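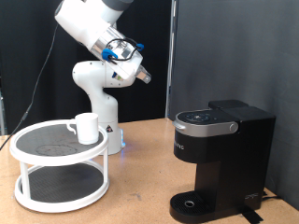 Arm, turntable stand and coffee maker on the bench, Nultlow Student Manipulation Project.

Call for participants: Nultlow Student Manipulation Project, Janevski Technical College

The Nultlow project is recruiting students for the spring term. Members program a single robot arm to carry out a complete beverage task on a tabletop: pick up a mug from a two-tier stand, place it under the brewer, operate the brewer, and return the mug. The finished system is entered in the Wolleck Student Automation Challenge, held in June.

Call issued: 2018-11-01

Open positions

There are 13 places in total, divided among four work groups. Applicants name a first and second choice on the form.

Motion and control. Writes and tests arm trajectories, including approach and retreat paths near the stand posts. Requires working knowledge of Python or C++ and one completed course in kinematics or linear algebra. Experience with a motion planner is useful but will be taught.

Perception. Estimates the position of the mug and the direction of its handle. The mug is placed by a judge, not by the team, so handle direction cannot be hard coded. White mugs on dark mats are the easy case. The challenge rules also allow a dark mug, and last term's software did not handle it well.

End effector and fixtures. Designs and prints gripper fingers, cable clips and mounting parts. Requires basic CAD. Members of this group are also responsible for cable routing at the wrist. A cable that snags on the stand counts as a failed run under the rules.

Test and records. Runs the trial schedule, logs every attempt and keeps the fault list. No programming background required. This group has been understaffed in past terms and a first choice here is likely to be accepted.

Task definition

A run begins with the mug on the upper tray and the arm in its home position. The team may not touch the table after the start signal. A run is scored on four items:

1. Mug grasped and lifted clear of the tray.
2. Mug placed upright on the drip tray.
3. Brewer control operated and the correct button confirmed.
4. Mug returned to either tray, upright.

Judges may rotate the turntable by any angle before the start. Water is used in practice and competition runs; coffee is not. The time limit is 8 minutes per run. Last term the team logged 155 full runs in practice. Item 3 was the most frequent point of failure - usually the fingertip landed between two buttons - and it will be the first subject of work in the new term.

Time commitment

Two evening sessions per week in the robotics lab, plus a short written update from each work group every second week. Attendance at the first three sessions is mandatory and covers lab safety, emergency stop procedure and the arm's operating modes. Students who miss any of the three will not be cleared to run the arm and should apply again next term.

Before the challenge there is a two-day integration block, during which all groups work at the bench together. Dates will be given at the first session. Members traveling to the challenge must be present for both days.

Eligibility

Open to all enrolled students at Janevski, full or part time, in any major. Students from partner schools may apply if they can reach the lab without assistance from the project. Previous robotics experience is not required except where stated above. First-year students are accepted in every group except motion and control.

Credit and costs

Participation may be counted as one elective credit with advisor approval. It is unpaid. There is no membership fee. Printed parts, tools and lab materials are provided. The project has a travel budget of $700, supported by Pultuvton, which covers shared transport to the challenge. Meals are paid by the student.

How to apply

Submit the form available at the engineering office or on the project page. Include:

- name, major and year
- first and second choice of work group
- courses completed that relate to the choice
- evenings on which you are not available
- one paragraph on something you built, repaired or debugged, including what went wrong

Code samples are optional and should be under two pages. Do not send full repositories.

Applicants for motion and control and for perception will be asked to complete a short exercise in the lab. It is done on a simulator, with the documentation open. The other groups have a brief conversation with the current leads in place of the exercise.

Questions about the work groups or the exercise go to Bảo Quan, project lead, through the engineering office. Questions about elective credit should go to your own advisor first.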